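Paste, paper, rain

2025-08-22

Four in the afternoon and the underpass at Handgate smells of wheat paste. Not a bad smell. Bit like a school kitchen. Somebody's left a radio on a step and it's playing adverts, and there are long strips of paper pegged on a washing line between two lamp posts, dripping blue.

I'd come for twenty minutes. Stayed till the last train, more or less.

The project is called Davmont, after the old printworks that used to back on to the railway here. What it does is simple enough to say. People from the streets either side of the underpass make big paper pictures, cut from painted sheets, and paste them on the walls. They stay up until the weather or the council has them. Then new ones go up. It's been going since June last year and the tiles underneath have not been bare for long in all that time.

Paper, though. Everyone asks. Why paper, when you could paint the wall and be done with it for ten years?

Money, partly. Paint for outside is dear, and so is the sealant, and you need a proper survey before anyone lets you near brick that old. Flour is cheap. The paper is end-of-roll stuff from a packaging firm out on the ring road, which would otherwise pay to have it taken away. But the other reason comes up more often when you hang about and listen, and it's that a painted wall belongs to whoever was there that summer. Move in a year later and it's somebody else's picture. With paper you get your go.

So the wall changes. When I visited it was on its 31st version. There's a list by the door of the workroom, in biro, a line for each, most of them just a word or two. Herons. Bus queue. Gran's kitchen. Number 12 says only "too brown".

The workroom is above a shop called Kandpal that sells curtain fabric and, for some reason, fishing line. Up a steep stair, mind your head, I didn't. Two rooms knocked through, north light, a sink that runs cold. The floor is so thick with old paste near the sink that it has a kind of shine. Sheets get painted on one side of the room and cut on the other, and there's an unspoken rule about not walking between them with a full cup.

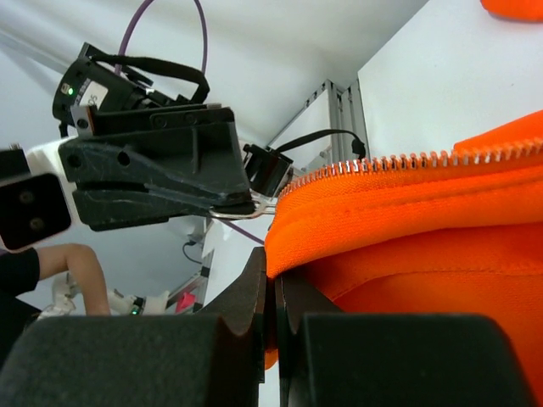

Sessions are free and you don't book. Under-tens come in the morning with an adult, teenagers mostly after school, and then there's an evening group which is officially for anyone and in practice is a lot of women in their sixties plus a few lads who finish their shift at seven and come straight over. They get on. The lads are better at ladders. The women are better at everything else, and say so.

What do they make? I had expected slogans. Hardly any. There was one fortnight of fish. There was a version that was all hands, drawn round and cut out, 104 of them, running along the wall at the height each person could reach, so the little ones made a low wobbly line and then it jumped. People still talk about that one. Photos of it are on fridges. A man walking his dog told me which hand was his daughters, and pointed at a bit of wall where there was now a paper moon.

He wasn't upset about the moon. I asked.

The cutting is where the skill is, if you're looking for skill. You paint a whole sheet one colour, thick, let it dry, and then cut straight in with scissors. No pencil. It sounds like a small thing but grown-ups find it horrible. I found it horrible. I was given a sheet of green and told to do a leaf and I did something like a boot. It went up anyway, in among the real leaves, and looked alright from across the road. Most things do from across the road, which is where most people see them.

Not all smooth. The first winter they lost a whole wall overnight, a pipe went in the roof of the underpass and by morning the lot was a heap of pulp in the gutter. Blocked the drain. There was a bill. There was also a letter, which I've seen, using the word "debris" 4 times in one page. For a while it looked like that was that.

What saved it was dull: an agreement. Two pages. The group clears the drain covers, keeps the paste below the level of the lights, takes down anything loose before it falls. In return it's left alone. I've read grander documents about art in public places and most of them did less.

Then there's the question of who it's for, and this is where it gets a bit sharper. Handgate is changing. There are flats going up on the old bus depot and the hoarding round them has, of course, got a picture on it, big smiling cut-out shapes in nice colours. You would swear it was the underpass. It isn't. It was done by a design firm called Plunuvov, from a long way off, and when people in the evening group first saw it there was some shouting. Were they copied? Maybe. Cut paper isn't anyone's invention. But the shapes on the hoarding have no mistakes in them, and people round here can tell.

The answer, when it came, was version 27. A picture of the hoarding. Made out of paper, badly on purpose, wonky and twice as bright, with a queue of people in front looking at it. It stayed up 42 days, which is long, the weather was kind. The flats firm asked if they could buy it. No. You can't really buy it, it's stuck to a wall with flour.

I do think there's a limit to how far this travels. People keep ringing up wanting to know how to do the same in their own town, and there's a sheet they send out, recipe on one side, advice on the other. Flour, water, pinch of salt, boil till it drops off the spoon. The advice side is shorter. Find a wall people have to walk past. Go every week even if it's raining. Thats nearly all of it. Somewhere with no workroom and no sympathetic shop downstairs would have a much harder time, and the sheet doesn't say so, and perhaps it should.

Funding is the usual story. A small grant that ends next spring, a jar, a summer fair. The rent is low because the stairs are bad. If the stairs were fixed the rent would go up, so no one mentions the stairs. Which does mean that anyone who can't manage them can't get to the workroom, and that's a real problem, everyone agrees it's a real problem. In dry weather they carry the tables down to the pavement and work there. In wet weather they don't. A ground floor unit has come up two doors along. They've been to look at it twice.

By half past eight the light was going and they'd started pasting. You brush the wall, brush the back, up it goes, then brush over the front as well, which feels wrong, all that milky stuff over your nice colours, but it drys clear. Night fishing, this one's called. Black water, yellow lamps, a few boats. Commuters came through with their heads down and some looked up. One woman stopped, put down her shopping, held the bottom of a boat flat while it was brushed, picked up her shopping again and went home.

The next one hasn't got a subject yet. Suggestions go in the tin by the sink.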